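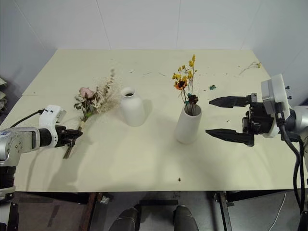

Mireille Nassar asks whether dried stems need water. They don't. Keep the vase completely dry, as damp stems go mouldy.

Why do bits keep dropping off?
Dried petals and grasses are brittle, so a few crumbs on the table are normal. Hold the bunch low down by the stems and lower it in slowly. A light mist of hairspray helps with grass plumes - do this outdoors.

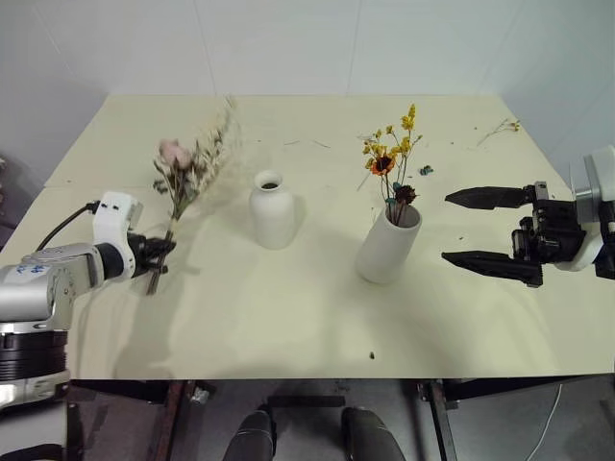

Which vase should I use?
A narrow neck suits a small bunch and keeps it upright. Sunflowers and other heavy heads do better in a straight-sided cylinder. Take the old flowers out before you wipe the vase,
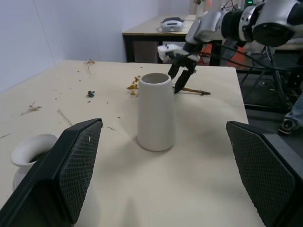
and let it dry overnight if you have used a wet cloth. Sweep up loose petals with a soft brush.

How long will they last?
Up to 2 years out of direct sun.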